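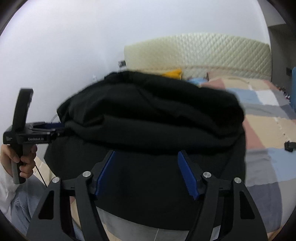

I've wanted to go to one of these open days for ages, and every year I find out the week after. So when my friend Ilse Dreßler texted me in May to say that Sallell was opening up its demo flat and she had a spare spot on the morning tour, I said yes before I'd even checked what it was about. (It was about folding laundry. I was still keen.)

For anyone who hasn't run across them, Sallell is a small outfit out at Wullau that collects hand movement data for household robots. I was expecting a big shed with a robot bolted to the floor and a rope in front of it. What they've got is a regular flat on the second storey over a bike shop, with a kitchen, a bathroom, a bedroom and a hallway where you leave your shoes. There were 15 of us on the tour, and by the time we'd all got our socks lined up you couldn't get the front door open again.

Amra Stoyanova ran the session. She's a terrific talker, very quick, and she never once used a slide. She started in the kitchen with a cup of tea in one hand and told us the project is called Tudum, and that the whole idea is to get people doing ordinary chores with a gripper in each hand so that the robot side of the team has something to learn from. The grippers have a camera on them. You squeeze, the fingers close, everything gets recorded, and later on someone has to go through it all and throw out the bad takes.

"How many are bad?" asked a bloke near the fridge.

"On a jacket? Heaps," she said.

## The bedroom bit

We went into the bedroom in groups of 6, which was still a squeeze. I'd love that patchwork bedspread for our spare room, by the way, all the dusty pinks and blues and greys, and I did ask where it came from but got shushed by Ilse.

The job for our group was a big black padded jacket. Amra explained that they started on tea towels, moved on to T-shirts, and only got to outerwear this year. A tea towel is flat and it stays put. A puffy jacket has air in it, so you press one part down and another part comes up, and the sleeves go wherever they like. She had us watch the fingers and ignore everything else. The blue pads are the part that does the gripping, and they work best when you get just the edge of the fabric between them. Go in too deep and you've got a fistful of padding that won't let go neatly.

The order they teach new operators goes like this:

1. Pick the jacket up with both grippers, one at each end, and get it over the bed.
2. Lower it and let it land however it lands. No flicking! Flicking blurs the recording and Amra has a real thing about it.
3. Pull the sleeves out to the sides, one at a time. The first one is usually easy. The second likes to bunch up on itself, and you'll want to go for the cuff and draw it out slowly.

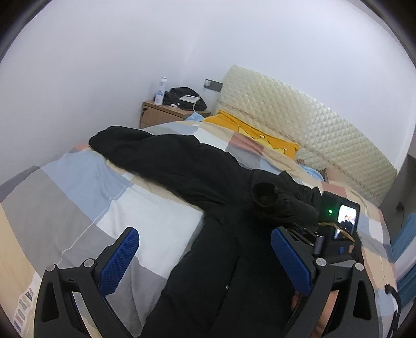
4. Line up the front edges and smooth the body down with the pads open.
5. Fold the sleeves in, then fold the bottom up to the collar, and let go of both sides together.

A new operator does over 100 of these before they're allowed to work without someone watching. I thought that sounded like a lot until I had my own turn.

## My turn (oh dear)

So they let you have a go at the end, and of course I put my hand up first. The grippers are heavier than they look and your wrists feel it straight away. What really got me was the loss of feeling, though. When you fold a jacket at home your fingertips do most of the thinking, and with the grippers you've only got your eyes. I grabbed what I was sure was a cuff and it was the hem. Then I dropped it. Then I got a sleeve out quite nicely and was so pleased with myself that I let go of the other side.

Nineteen minutes for one jacket, hem first. Ilse did hers in 6 and has mentioned it every day since.

I asked Amra when there'd be a robot in the flat doing this on its own, and she was pretty frank about it. The arms are being tested over at Rieger and they can manage a towel most of the time, but a jacket is still a fair way off. She reckoned zips would be worse again. I liked that she didn't try to sell us anything.

They're planning another open day once the kitchen tasks are up and running, with dishes and a cutlery drawer. If you go, wear socks you don't mind strangers seeing and get there early, as parking behind the bike shop is dreadful. I ended up three streets over and had to run.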